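**Tallmont two-arm kit – worth it for returns sorting?**

**fenwick_b**
We've had the Tallmont kit on trial since April. Two arms, two fingered hands, head camera, and their Melel software on a yearly fee. We do footwear and small parts. Has anyone else run it on shoes?

**ossie704**
Yes, same kit. The hands are the best part. Ours lifts a shoe between both hands, and the small silver pads on the fingertips do most of the gripping. Setup took an afternoon. I wouldn't use it for anything floppy. 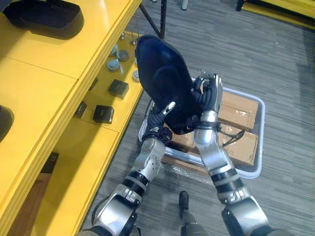
### Replies

**pallet_jo**
Is that a dark shoe over a grey bin? Our old Bortolotti gripper was hopeless with dark shoes. How does it get on when there are cardboard boxes in the bin as well?

**ossie704**
Navy or black is fine. Boxes are slower, and it doesn't like shiny packing tape. I logged 125 picks on a mixed bin and 87 went through without help.

**pallet_jo**
That's poor for the money. A person would do the lot before lunch.

**ossie704**
Mixed bins, though. Shoes alone are much better. I disagree that it's poor for a first kit.

**fenwick_b**
What does the software cost after the trial? I was quoted 3000 a year, support included.

**J. Van der Linden**
Josefien here, I fit these for Sisitz. That quote is right, but spare fingertip pads are extra – ask for a set before you sign. You can also turn the lift speed down for taped boxes, under Grip, second page.

**pallet_jo**
Still sticking with people on our mixed bins.

**fenwick_b**
Thanks, will try the slower lift tomorrow and post the numbers.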